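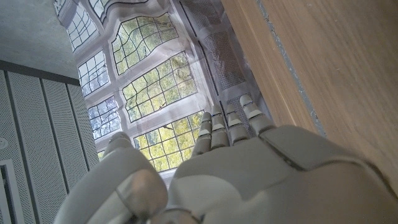 Item 3, reach. Hand with the palm up, near the window.

Ireck Working Group on Shared Bench Robots
Minutes of the meeting of 2/25/19

1. Minutes of the December meeting
Accepted with one change. Under item 6, "agreed" now reads "discussed." Several members remembered the discussion and none remembered agreeing.

2. The Cilolard draft
The group has had the second draft of the Cilolard bench code for a month. It has grown to 252 clauses. The secretary asked who had read all of it. Two hands went up, and one of them came down again when the question was repeated.

The cover letter says the code "will make shared benches safe." The group would like to see that claim backed up or taken out. The only support given is a survey of 54 sites, which asked managers whether their benches were already safe. Managers mostly thought so. The survey did not ask the people who work at the benches, and it did not ask for accident or near-miss records.

Action: secretary to write to Cilolard asking for the survey form and any records behind it.

3. Reach and boundaries (clauses 31 to 48)
The draft says a work area must be "clearly marked" and that marking the top of the bench is enough. Brullano sent in a written comment supporting this on grounds of cost. The group was not convinced. A line on a tabletop tells a person where the work is meant to happen. It doesn't stop an arm from crossing it, and it says nothing at all about the space under the bench or past its back edge.
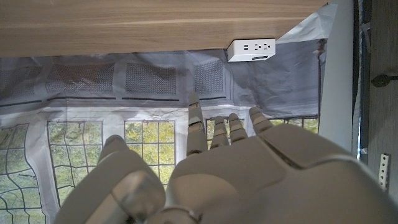 Item 3, clause 37. Hand and the underside of the tabletop, with outlet.

Clause 37 was read out twice. It treats the bench as a flat surface and sets distances only from the top of it. Outlets, brackets and anything hung behind a bench don't come up anywhere in the draft. It was pointed out that a hand with fingers can get into places a plain two-jaw gripper can't, and that the draft uses one set of distances for both.

Proposed wording: "The marked area shall be backed by a limit set in the controller, and the limit shall be tested with each tool that is fitted." Passed, with one abstention. The member abstaining said that "tested" would be read as "looked at" unless a method was given. The group had no method to offer today.

4. Floor, cables and pedals (clauses 90 to 104)
Clause 100 requires cables to be kept "tidy." There was a long talk about this word. It can't be measured and it can't be failed. A cable that can catch a foot or a joint is a hazard, tidy or otherwise.
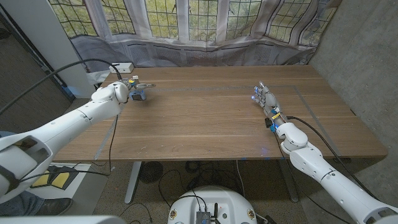 Haris Kelmendi

I took this item and wrote up the notes myself, so members should check them. My own view, recorded at my request, is that the pedal clauses were written by someone thinking of a sewing machine. They give a height and a color for the pedal. They don't say what has to happen when a foot comes off it, or whether two pedals side by side may do opposite things. I would take any color if the draft answered those two questions.

Lazarević sent a note saying its own shop rule covers this and could be copied in. The shop rule was not attached to the note.

Action: Kelmendi to draft a release rule for pedals and ask Lazarević for the missing page.

5. Indicator lights (clauses 140 to 152)
The draft wants a light on every moving tool. It does not say what the light should mean. Under the present wording a light could stand for power, for contact, for motion, or for nothing in particular, and every one of those would pass. The secretary's opinion was that a light with no fixed meaning is worse than none, as people will make up a meaning and trust it.
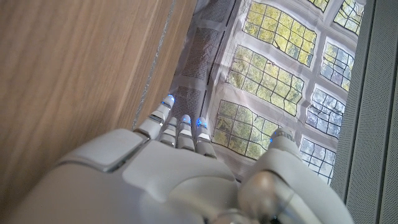 One member disagreed, saying that any light at least gets a newcomer to stop and ask, and that holding out for a full color table would mean waiting years for a rule of any kind. The member would accept a single sentence requiring each site to post what its lights mean at the bench. The secretary thought the posted sheet would be out of date within a week of going up. Put to a vote, the single sentence passed.

6. Endorsement
Cilolard has asked to list the group as a supporter of the code. Refused for now. The request can come back with the third draft.

7. Other business
Brullano's offer to host the next meeting was left open until the group hears whether it comes with a sales talk.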